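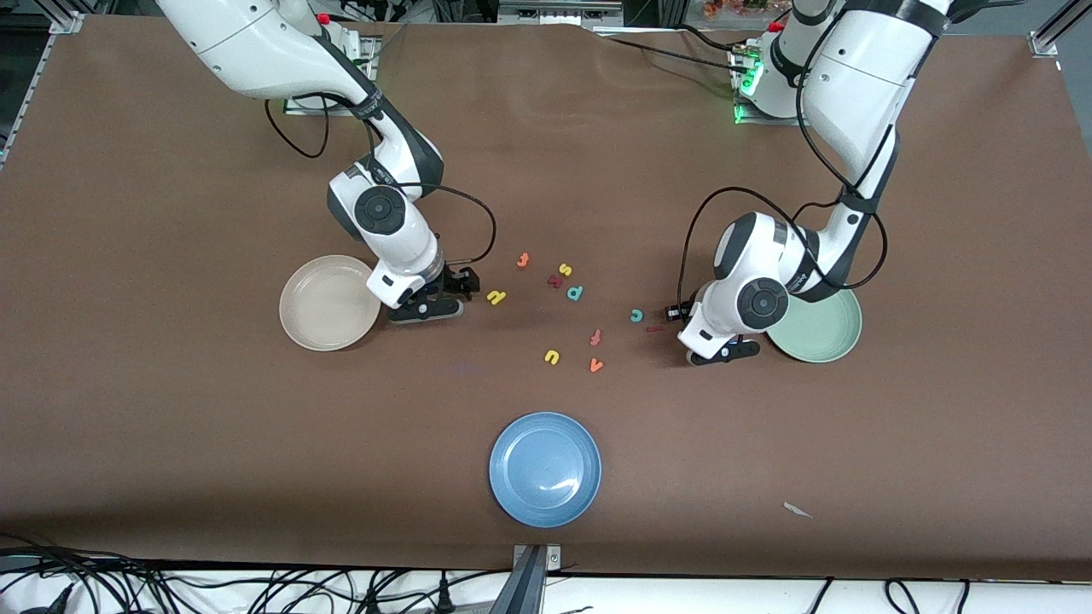
Foam letters and the three plates on the craft table, January.

Minutes of the letters and play table meeting, Stirkov Family Learning Room

Started at 4:10, finished a bit before 5:30. I took the notes again, so blame me for the spelling.

Last month's minutes
Read and agreed. One fix: the shelf in the hallway is 80 inches wide. I had written 108, which is the rug. Sorry!

Sorting table
We spent most of our time on this one, and I enjoyed it. We like the brown paper on the tabletop and want to keep it – the colors of the foam letters show up so well on it, and you can just roll it up when it gets grubby. The three round plates stay as well (cream, pale green and light blue). There was a long back and forth over whether kids should sort by color or by letter. I was on the color side, but the plates don't match the letter colors very well, and a couple of people felt a child would want to put a teal letter on the green plate and a blue one on the blue plate and then get stuck with the orange. Fair point. We agreed to go by letter for now and look at it again next time.

Upside-down letters came up too. A lowercase "n" turned around is a "u", and a "p" can turn into a "d", so which plate does it go on? We decided not to correct anybody under five. Older kids can trace the letters on the brown paper first, right way up, and match them.

Letter sets
The Fatalard order is in and the invoice number is 2692, please quote it if you call them. We asked for lowercase only this time. Somebody wanted capitals mixed in and I do see why, but the tubs get so muddled! Capitals will go in their own tub with a lid.

We also talked about putting out just a small handful at once. Everybody who has sat at that table with a full tub knows how it goes (they end up under the radiator).

Zastton open afternoon
They have asked to borrow the plates and one tub of letters. Agreed, as long as everything comes back washed. I'll write to them.

Ibrahim Hall
The booking form still needs signing. Carried over from last time, and the time before that.

Any other business
More brown paper needed, the wide roll. The tape we have now leaves marks, so I'll pick up a different kind.

Next meeting is in February at 4:00, same room. Bring your own mug.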